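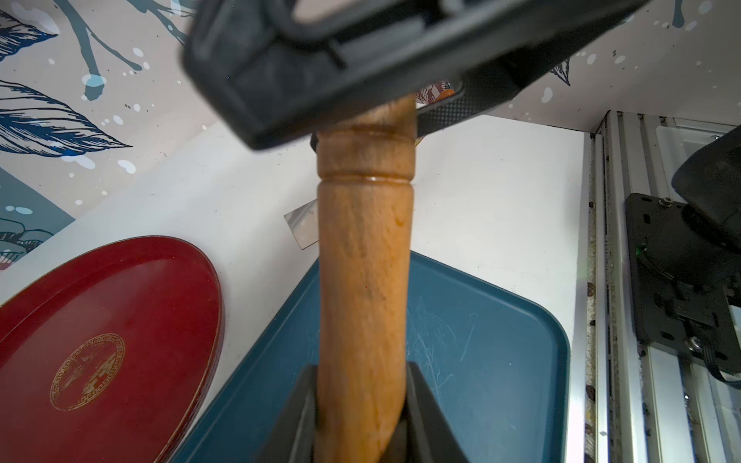 The maintenance plan for a robot cell is usually written around the arm. It lists the joints, the brakes, the cable dress and the controller fan, and it assigns each of them an interval. The gripper fingers, if they appear at all, share a line with general cleaning. I believe this order is wrong for any cell that handles everyday objects, and that the fingers and the surface in front of them deserve the first page of the plan. Consider a wooden handle held upright between two black fingers over a teal-blue tray. The wood has a turned groove near its upper section and widens slightly toward the top, and the fingers press against its lower end. Everything the cell is meant to achieve depends on those two small areas of contact. The handle carries darker smudges, and the tray is covered with fine white scratches. A maintenance plan organized around the arm has no place to record either one.

At the Brevalmont workshop, where I have been responsible for cell upkeep since the handling program began, the plan we inherited ran to 41 checks. Only 2 of them concerned the fingers. One read "inspect for damage," and the other read "clean as needed." Neither stated what damage looked like, what cleaning agent was permitted, or who decided the need. Technicians signed both lines every week in good faith, and the signatures told us very little.

The consequences were modest but persistent. In January, operators reported that round handles were turning in the grip during transfers. The first response was to raise the closing force, and the second was to recalibrate the wrist. Csenge Somogyi, then on her first rotation with the maintenance group, removed the fingers and laid them beside an unused pair. One contact face had worn unevenly toward the tip. The replacement took less time than the meeting at which the recalibration had been approved.

It may be argued that fingers are consumable parts and that a plan should not be burdened with them. Tamás Dudás has made this argument to me on several occasions, and he makes it well. A finger is inexpensive, he says, and a gearbox is not; attention should follow cost. I accept the premise about price. The cost of a worn finger, however, is seldom the finger. It is the dropped object, the hour spent adjusting software to compensate, and the settings that remain in place after the part has been changed. We found force values in our own cell that had been raised for fingers discarded long before.

A second objection concerns time. Inspecting contact faces properly means stopping the cell, and supervisors are reluctant to stop a cell that is running. Our answer has been to set aside 39 minutes on Wednesday morning, before the first shift of tasks is loaded. Within that period the fingers are removed, wiped, compared against a reference pair and refitted to a marked torque. The trays and the tabletop are cleaned at the same time. The bolts of the surrounding frame are checked by hand, and every cable near the wrist is followed along its full length. Krisztina Csizmadia, who drew up the sequence, insisted that the comparison be made against a physical pair and not a photograph. She was right to do so — wear that is plain under a fingertip can be very difficult to see.

I would add a point about the objects themselves. Where a cell works with trays and wooden handles, the objects change along with the machine. Wood picks up dirt and is polished by handling. Trays become scratched. A grip that was tuned on a clean handle is being asked to hold a different surface some months later, and the log should say so. We now keep a sheet for each object in regular use, with its own column for condition. Athina Politis objected at first that this was a matter for the operators. It is a matter for both groups, and the sheet is signed by both.

The revised plan has 6 checks for the fingers and their contact surfaces, and they come before anything concerning the arm. The joints and brakes are still inspected at their former intervals. I would urge other workshops to look at where the fingers fall in their own schedules, and to ask when the contact faces were last compared with a new pair by someone holding both.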